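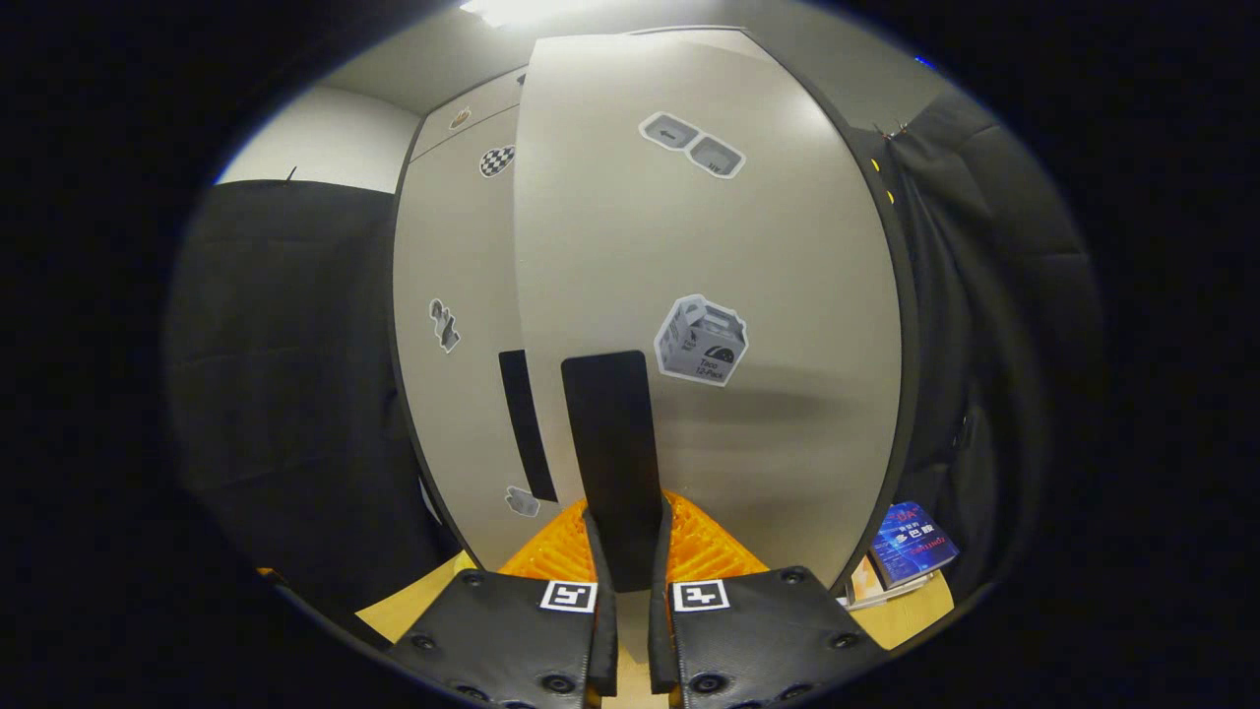

Stick It, Stack It, Love It

Give me a plain grey panel and a sheet of stickers and I'm happy for the whole afternoon! The best ones look like they've wandered in from somewhere else: a couple of rounded icons set on a slant, a takeout box with "Taco" and "Q-Pack" printed on it. Leave plenty of bare space between them and let each one breathe.

Then bring in colour lower down. Bright orange against pale grey is a joy, and a dark blue book on a light wooden table does the rest (prop it at an angle, with a thinner one lying flat underneath). At Ditura, the little paper shop in Sterbridge, I came home with 15 stickers in January and have used 10 so far. The fridge is next.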